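Notes on writing an obituary page

I have been putting together the memorial page for my aunt, Ermelinda Falcão, and I kept notes as I went. They may be of use to someone with the same job ahead of them.

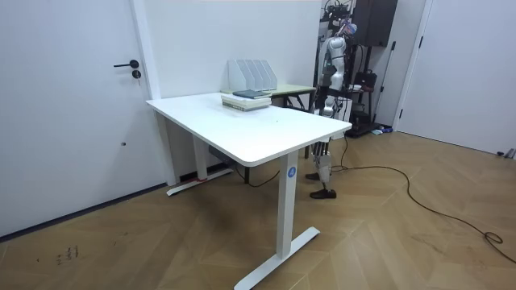
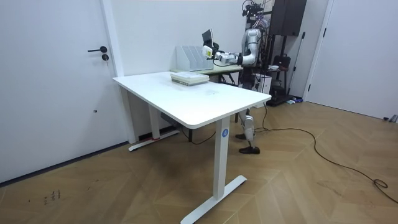
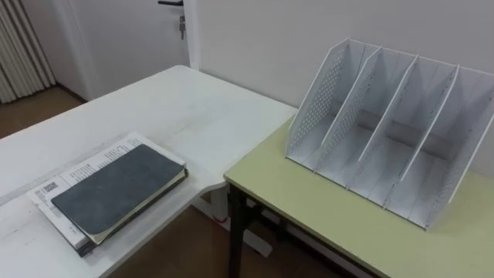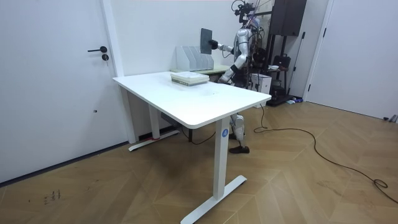
Bako, May 24, 2025

The funeral home gave us a form with a limit of 291 words. My first draft came to 632. The form counts the names of survivors toward the limit, and we have a large family, so I wrote two versions. The short one went in the newspaper and the long one went on the memorial page.

For the short version I kept full name, age, towns lived in, work, survivors and the service details. Ermelinda kept the books at a cannery and later taught evening classes in bookkeeping. Both jobs fit in one sentence. Her garden did not make it into the paper.

Dates were the slow part. Two cousins gave different years for the move to Cistell. The deed settled it, and the earlier year was wrong. Check the spelling of every name against something written down. I had Archana Malhotra's married name wrong in the first draft and she caught it.

The list of survivors took 7 emails. Faustine Marty asked that stepchildren be listed with the other children, by age, and we did that. Partners go in parentheses after the first name. If you use that style for one person, use it for all of them.

The guest book on the memorial page has two settings, open and reviewed. Ours is set to reviewed. Delia Radu reads the entries in the evening and approves them. Visitors have to sign in before they can post, and several older relatives could not get past that step. Funmilayo Mohammed took their messages over the phone and typed them in under their names, with their permission.

Scan photographs before you upload them. The page shrinks anything large and the result is soft. I cropped the portrait first and it came out fine.

Still to do: the correction to the church address, and the thank-you cards, which are printed but not addressed.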